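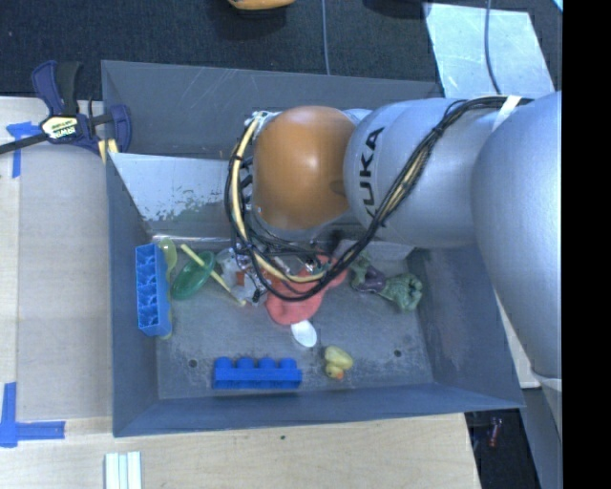 Die Kabelführung am Handgelenk ist nach jedem Wechsel des Greifmoduls und nach jeder Änderung am Arbeitsbereich neu zu prüfen. Das gilt für alle Stundale-Zellen mit außen verlegtem Kabelbündel, also auch für Umbauten mit dem Flemero-Anschlusssatz. Die Leitungen laufen oben auf dem Armsegment entlang und dann in einem Bogen unter der orangefarbenen Gelenkabdeckung hindurch und links um sie herum. Dieser Bogen muss frei liegen. Er darf weder an den Steckverbindern ziehen noch so weit durchhängen, dass er Teile in der Kiste berührt, wenn der Greifer dicht über dem Inhalt steht. Kritisch sind vor allem weiche Teile und zerknitterte Folien, die höher aufragen können als der Rest der Füllung.

4.3 Kabelbogen prüfen und einstellen

Voraussetzung: Kiste eingesetzt und festgeklemmt, Zelle in Betriebsart Hand, Geschwindigkeit reduziert.

VORSICHT -- Quetschgefahr zwischen Gelenk und Kistenrand. Beim Verfahren nicht in die Kiste greifen. Für alle Arbeiten an den Leitungen den Antrieb abschalten und gegen Wiedereinschalten sichern.

1. Arm in die Wartungsposition fahren (Programm 206). Antrieb abschalten.

2. Stecker am Handgelenk auf festen Sitz prüfen. Nicht an den Einzeladern ziehen.

3. Klebeband am Armsegment kontrollieren. Lose oder verschmutzte Streifen entfernen, Fläche reinigen und neues Band aufbringen. Das Band hält das Bündel nur in Lage, eine Zugentlastung ersetzt es nicht.

4. Bogenlänge zwischen letztem Haltepunkt und Stecker messen. Sollwert 33 cm. Bei kürzerem Bogen Leitung vom Armsegment her nachführen, bei längerem zurücknehmen und neu fixieren.

5. Antrieb einschalten. Handgelenk langsam in beide Endlagen drehen und dabei den Bogen beobachten. Er darf sich nicht an der Abdeckung verhaken.

6. Die vier Ecken der Kiste nacheinander anfahren, jeweils bis zur untersten Greifhöhe.

Hinweis: Schritt 6 mit gefüllter Kiste durchführen. Bei leerer Kiste fällt ein zu tiefer Bogen oft nicht auf.

4.4 Lage der Kiste

Die Kiste wird mit Klemmzwingen am Rand gehalten. Zwingen handfest anziehen und so ansetzen, dass der Arm sie in keiner Position erreicht. Klebemarkierungen auf der Arbeitsfläche erst abziehen, wenn die neue Lage in der Helow-Steuerung gespeichert ist. Kratzer und Abrieb an den Wänden sind zulässig, Risse nicht.

Meldung 659 (Kiste außerhalb der Solllage): Zwingen lösen, Kiste ausrichten, Schritte 5 und 6 aus Abschnitt 4.3 wiederholen. Bleibt die Meldung stehen, neu einmessen -- siehe Abschnitt 6.

4.5 Prüfabstände

Sichtprüfung des Bündels: täglich vor dem ersten Lauf
Klebeband erneuern: nach etwa 26 Betriebsstunden oder bei sichtbarer Ablösung
Stecker und Adern: monatlich

Beschädigte Leitungen nicht flicken. Ersatz nur als kompletten Satz über Santoso beziehen und nach dem Einbau Abschnitt 4.3 vollständig durchführen.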